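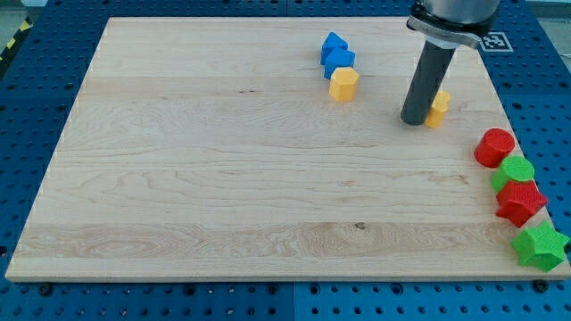 Figure 2. Maple board on the perforated work table.

3.2 Setting and procedure

Data come from the Lotmont primary school, 426 pupils, one site. Buddy reading ran for 12 weeks, starting in November. Older pupils (grade 5) paired with grade 1, same pair throughout unless a family moved away. Tuesday mornings, straight after roll call. Teachers filled in a short log for each session: who was absent, which book, anything odd.

Logs were typed up and coded by Joshi, then a second time by Kovačević, without sight of the first codes. Seven codes in the end, down from a longer list that overlaped too much. Disagreements talked through, not averaged. See appendix for wording.

Attendance was good in both grades. Missing logs are a bigger problem, mostly the last two weeks before the break. We left these blank. No imputation.

Pupil interviews were short, in pairs, in the library corner. Some grade 1 children said very little and we did not push. Their answers are reported seperately in 4.1, with the grade 5 ones in 4.2.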